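Grube's one and only grocery co-op is moving, and I got a peek at the new place this morning. Jikley Foods signed the lease on the old Durer Street shoe store last week, and if all goes well the doors open in March.

It's a big jump. The current shop has 90 feet of shelving, and on Saturdays you pretty much shuffle sideways past the rice bins. The new one has nearly 2000 square feet, plus a kitchen corner for cooking classes — something members have been asking for as long as I've been one!

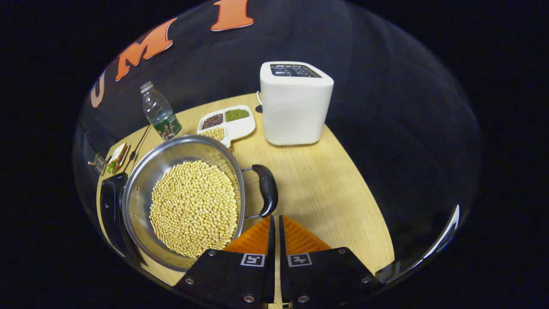
One member wrote in to ask if the bulk grains will still be sold by the scoop, because she drives in from Finari just for the barley and won't bother if it all ends up in bags. Yes, the scoops are staying. The co-op told me the bulk section gets the whole back wall.

Membership stays at 100 dollars for life. Parking is another story (there are four spots, and the bakery next door thinks two of them are theirs). The co-op is talking to the town about the lot across the street, and I'll post again when I hear more.

Contact us | © 2018 Grube Weekly | Back to top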